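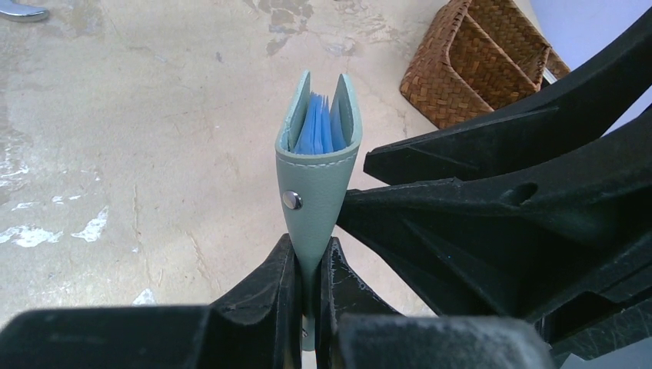
Figure 1. Porte-cartes en cuir vert menthe tenu entre les deux doigts de la pince, vu par la caméra de poignet.

Évaluation du kit de préhension Lehtinen pour la manipulation d'objets souples
Rapport de projet, atelier de robotique, Estbridge
Version rendue le 2 août 2022

1. Contexte et objectif

L'atelier envisage d'acheter un deuxième kit pince et caméra pour les travaux pratiques. Le kit Lehtinen, distribué par Andholm, nous a été prêté pour le mois d'août de l'an dernier, puis de nouveau ce printemps avec un micrologiciel plus récent. Notre travail consistait à dire s'il convient à des étudiants qui débutent, et pour quels objets. Nous avons laissé de côté les pièces rigides, déjà traitées par un autre groupe, et nous nous sommes limités à la petite maroquinerie, au textile plié et aux sachets.

2. Contenu du kit

Le kit comprend la pince à deux doigts, une petite caméra fixée près du poignet, un boîtier de commande et une bibliothèque logicielle. Les doigts sont noirs et mats, avec des arêtes marquées. Le montage sur le bras demande une clé et un peu de patience : le connecteur de la caméra se branche avant le serrage de la bride, ce que le manuel indique seulement en annexe. Nous avons dû tout redémonter la première fois.

La documentation existe en anglais et en finnois. Les exemples fournis tournent sans modification, sauf celui de l'étalonnage, qui appelle une fonction supprimée dans la nouvelle version.

3. Méthode

Chaque objet a été présenté dans 3 orientations, avec 30 essais par objet. L'opérateur amène le bras en mode manuel, ferme la pince, soulève, maintient la prise et repose. Un essai est compté comme réussi si l'objet reste tenu et si son contenu ne tombe pas. La consigne d'effort est réglée dans le logiciel en pourcentage de l'effort maximal. Nous avons travaillé à 35 % pour le cuir et à 60 % pour les sachets.

4. Observations

Le porte-cartes est l'objet qui nous a le plus appris. Saisi par le bas, il prend une forme étroite et ses deux rabats s'écartent en V vers le haut. On voit alors les cartes bleues en éventail dans l'ouverture, ce qui permet de vérifier à l'image que la pochette est encore garnie. Le bouton-pression métallique renvoie un reflet vif. Notre programme de détection de contour, réglé sur un seuil fixe, le prenait parfois pour le bord de l'objet. Nous avons fini par masquer les zones saturées.

Le textile plié passe bien à effort faible, mais la prise se déforme dès que le bras tourne. Pour les sachets, les résultats dépendent beaucoup du remplissage — un sachet presque vide glisse entre les doigts quel que soit le réglage.

Le champ de la caméra est en partie occupé par les doigts et, à droite, par le corps du mécanisme. C'est gênant pour repérer un objet posé de ce côté. Le support n'offre pas de réglage latéral. Andholm propose en option une équerre Plornmont qui décale l'objectif, mais nous ne l'avons pas essayée.

5. Prise en main

Il faut environ une séance pour qu'un binôme sache monter le kit, lancer la bibliothèque et réaliser une première prise. L'interface de réglage est claire. Les messages d'erreur le sont moins : un défaut d'alimentation et un câble mal enfoncé donnent le même code. L'assistance a répondu à nos deux demandes, la seconde avec un correctif pour l'étalonnage.

6. Avis

Nous recommandons l'achat pour les travaux pratiques sur objets souples, avec l'équerre si le budget le permet. Le manuel devra être complété par une fiche de montage maison, dont un brouillon est joint en annexe B. Les essais sur les sachets sont à reprendre avec d'autres patins avant toute utilisation en évaluation notée.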